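The first thing Teresa Kozłowski teaches new starters is to slow down. Most of them have played a lot of video games, and they grab the controller and drive the arm straight at whatever they have been told to pick up. The arm follows. It copies a clumsy approach as faithfully as a good one, and later on so does the software that learns from it.

Kozłowski runs the demonstration room at Botik, a small company that teaches robot arms to do kitchen and storeroom jobs. Its main customer is Grillix, a chain of takeaway counters that wants trays moved, drawers shut and lids put back on tubs. Her team has eight operators. They work in shifts, and a shift is mostly repetition: do the task, reset, do it again.

There are two ways of showing an arm what to do. The older one is to take hold of it. With the motors slackened, the operator stands beside the arm and pushes it through the movement while the joints record where they have been. It is direct and easy to learn, but it is tiring on the shoulders, and the operator's own hands and sleeves keep getting in front of the camera.

The other way is remote control. The operator sits at a desk with a hand controller and a screen showing the view from near the wrist, and the arm does the moving. Botik does most of its work like this now, and a good part of it happens in simulation before a real arm is switched on. Simulated rooms are plain places, built from flat surfaces in white and grey, and an operator can spend a whole morning in one.

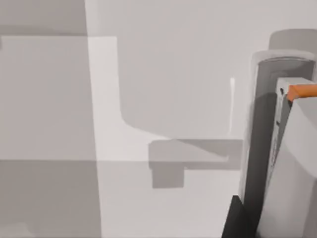
How many demonstrations does it take before an arm can do a job alone?

It depends on the job. Closing a drawer needed 33 good runs before Botik's software could manage it without help. Putting a lid on a tub needed 422, and the team still isn't happy with the way it handles the smaller size.

Those are good runs only. Wanda Wilczyńska goes through the recordings every afternoon and throws out the ones where the operator hesitated, overshot or bumped into something. She keeps a few of the mistakes if the operator recovered well, as an arm that has only seen perfect attempts has no idea what to do when it misses.

"People apologise to me for the bad ones," she says. "I'd sooner they just marked them."

Judging distance is the hard part at a desk. From a wrist view a surface can look further off than it is, and there is no weight in the hand to tell you that you have touched it. Sirton, which makes the controllers, added a light buzz on contact in February. Half the room switched it off within a day. Kozłowski left hers on.

Operators take a break every 30 minutes. Kozłowski brought that in after noticing that the runs recorded late in a long session were jerky, with the gripper closing too early. The next job on the list is stacking trays for Kaczmarczyk, a bakery supplier whose trays don't all have the same rim. She expects to be at it until spring.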